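Subject: Re: [hillwalkers] Packing for the Grirnis hut – how much is too much?
Date: July 11, 2018

On the matter of luggage, a member wrote:

> I'm booked on the February week at the Grirnis hut and the kit list
> runs to two pages. My rucksack is a 58 litre Korine and it is already
> full, and I haven't put any food in it. Do I really need two warm
> layers, a spare pair of trousers and "indoor footwear"? And has
> anyone got the drying room to work?
>
> Also, is the path from the road as bad as they say?

The kit list was written by several people over several years, none of whom ever took anything off it. You will notice that it asks for a candle lantern and also forbids candles. I raised this once and was told it would be looked at.

Two warm layers, yes. One to walk in and one that stays in a bag until you are inside with the door shut. The hut stands at 1229 metres and the stove takes until bedtime to make any difference to the benches. I have sat in there in a hat, eating soup in gloves, next to a man who told me he never felt the cold. He went to bed at half past six.

Spare trousers, no, unless you fall in streams. I do, so I take them.

Indoor footwear means anything that isn't your boots. Last time I took a pair of Lappalainen felt slippers, which weigh nothing and make you look like somebody's aunt. The floor is stone and I was the only one not hopping.

As for the rucksack, 58 litres is plenty. Mine is smaller and I have been known to carry a cheese in it. The usual trouble is the fleece, which people roll into a fat sausage that leaves a hole on either side. Fold it flat and slide it down the back panel, hood and all. It saves you the price of a sit mat too.
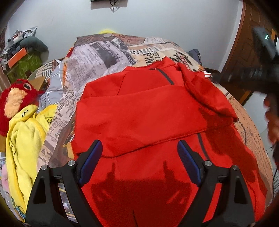
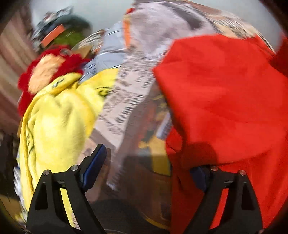 Will I need to bring my own sleeping bag?

A sleeping bag is needed all year, because the hut supplies mattresses and pillows but no blankets. A three-season one will do if you sleep in your socks.

On the drying room: it is a cupboard with a pipe in it. The pipe gets warm when the stove is lit and the damper is pulled out, and the damper is behind the log basket where you can't see it. Pull it towards you until it clunks. Don't hang anything on the left-hand hook, which comes out of the wall and has done since before I joined. Boots go on the rack and not on the stove. There is a mark on the stove top in the shape of a size nine sole, and I am not going to say any more about that.

The path is fine as far as the second gate. After that it climbs some 600 metres, most of it in one go, and the sign halfway up that says "hut 20 minutes" was put there by an optimist or a fell runner. Allow an hour. If the burn is high, go round by the footbridge, which adds a mile and a lot of bog.

Food can be left in the metal bin in the porch, not in the bunk room. The mice can get through a Pollier dry bag in one night and they don't care what you paid for it.

Bring cash for the gas. The tin doesn't give change, and I've been owed four pounds by it for some time.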